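Keeping the Kalavholm drawings: notes for the talk
Wenjie Yan, October 2015

These are the notes I spoke from, tidied a little. A few people asked for them afterwards. Where I showed something on the screen and talked round it, I have tried to write down what I said.

Start

Thank Stijn for the introduction. Check the people at the back can hear. 30 minutes, then questions. Say that questions in the middle are fine too.

What I do. I look after the drawings of the Kalavholm yard, which built small wooden working boats and later some steel ones. The yard closed and the drawings went to the family, then to a dry loft, then to us. There are 1,806 sheets. Most are pencil or ink on tracing linen, some are on cheap tracing paper, and a fair few are dyeline prints with pencil corrections on top.

The talk is about what we did with them, from flattening to scanning to storing the files. The part people usually want to hear about is the scanning. I will spend less time on it than on the rest.

Flattening

Most of the sheets came rolled, several to a roll, with the big hull lines on the outside and smaller details inside. Some rolls had been tied with tarred twine and the twine had marked the edge.

We do not force a roll. Linen will usually open up under light weights over a few days. Paper is harder. The old tracing paper goes brittle and splits from the edge inwards, and once a split has started it wants to carry on. We leave paper rolls in a humid box overnight first, then open them on blotter with another blotter on top.

Do not damp the linen. The surface is starched, and if it gets wet it turns cloudy and the ink can lift. I did this to one sheet in my first month. It was a rudder detail and you can still read it, but there is a white patch in one corner the size of my palm. (Show the rudder sheet. Let people groan.)

Weights: we use small cloth bags filled with lead shot. Clean beach pebbles in socks also did the job before we had the bags.

Numbering

The yard had its own numbering and it is not a good one. It begins sensibly, with a boat number and a sheet number. Then Mr Stultov took over the drawing office and began again from 1 without changing the prefix, so there are two complete runs with the same numbers. He also put letters on the end when he made a change, but sometimes the letter means a change and sometimes it means a different part of the same boat.

We thought hard about renumbering and decided to leave the yard numbers alone. Each sheet gets a plain running number of ours, written in soft pencil on the back, lower right. The yard number goes in the list as it is written on the sheet, mistakes included. If you make your own tidy version of an old number, somebody with an old letter that quotes the real one will never find the drawing.

The list is a spreadsheet. Columns are our number, yard number as written, boat name if there is one, title as written, material, condition, and a notes column that takes everything else. I was told we should have a proper database. Perhaps we should. The spreadsheet can be opened by anyone in the building and it has been through three computers without trouble.

On boat names: a boat called Giltov on the general arrangement is called Ye on the sail plan and has no name at all on the lines. It was the same hull. The buyer changed, then the new buyer changed his mind about the name. We put all the names in the list, with a cross-reference.

Scanning

We used a large feed scanner for the linen that was in good order and a camera on a stand for everything else. A feed scanner pulls the sheet through on rollers. Anything with a tear, a fold or a patch stuck on with old tape does not go near it.

Settings. We scan in colour even though the drawings are mostly black line. The pencil notes are in several colours, and red was used in the yard for changes made after the keel was laid. In greyscale you lose that completely.

Put a ruler in every picture taken on the stand. We left it out of the first batch and had to do those again, as a boat drawing you cannot measure from is of limited use to anyone who wants to build or repair the boat. Linen also shrinks, and it shrinks more one way than the other. A sheet that says one inch to the foot may not be that any more. If the draughtsman drew a scale bar, trust the bar before you trust the title. 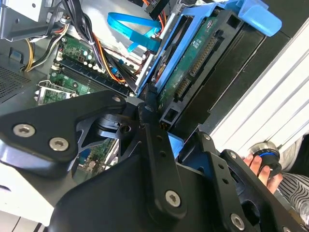
Check each file on the day you make it. We open every one at full size and look at the four corners and the middle. It is dull work and we take turns, with a change after an hour. Most faults are simple ones - a corner turned under, a sheet fed in crooked, a hair on the glass that looks like a waterline.

Storing the files

The full-size files are uncompressed and they are large. We also make a small copy of each for looking at on screen and for sending by email. Nine requests out of ten are met by the small copy.

We keep 2 copies in the building, on different machines in different rooms, and a third on a drive that lives at Stijn De Bruijn's house, in a cupboard away from the radiator. He brings it in once a month and takes it home the same day with the new files on it.

Somebody always asks about discs. We did put the first year's work on recordable discs. When I went back to them this June, 5 would not read. The files were safe elsewhere, so no harm was done, but I would not use discs as the main copy again.

Drives fail as well. The answer is to have more than one, to replace them before they are worn out, and to try opening files from the spare copy now and then. A spare copy you have never opened is a guess. We pick a handful of files each month and open them from Stijn's drive before anything new is written to it.

File names: our running number, padded with zeros so they sort properly, and nothing else. No titles, no dates, no "final". All the rest belongs in the list. The list itself is saved with the files, in a plain text form as well as the spreadsheet, so if the two are ever parted from us they will still make sense together. We also print it once a year and put the print in the plan chest, top drawer.

Putting the originals away

After scanning, the sheets go flat into folders in plan chests, not more than a dozen to a folder. Linen and paper are kept apart. Dyelines are kept apart from both - they give off something that yellows whatever is next to them, and you can smell it when you open the drawer.

A few sheets are too long for any drawer we have. The longest is the full-size body plan of a fishing boat, and that one is rolled again, on the outside of a wide tube with tissue over it. Wide tube, drawing on the outside. If you roll a drawing up and slide it inside a narrow tube it will be damaged on the way in and again on the way out.

People ask if we could throw away the worst originals now they have been scanned. No. We have already gone back to the linen several times to settle whether a mark was a pencil line or a crease. You cannot tell from the file.

What I would do differently

Write the list first, all of it, before scanning anything. We did both together and paid for it when the double numbering came to light.

Buy blotter in bulk.

Talk to the people who worked there sooner. Two of the old shipwrights could read Stultov's handwriting at a glance. I had spent most of a winter on it with a magnifying glass. One of them told me the small cross in a circle, which I had down as a fastening of some kind, meant the plank had been paid for.

Finish

Show the Giltov lines plan and leave it up during questions. It is the best drawing in the collection and it photographs well.

Say the small copies can be had by email and there is no charge. Full-size files need a drive posted to us with return postage. Building from the drawings is allowed, but please tell us how the boat comes out.

Questions that came up last time: mould on linen (brush it dry, outdoors, with a mask on), old sticky tape (leave it alone and ask a paper conservator), and whether the yard's half models survive. They do, some of them. They are with the family.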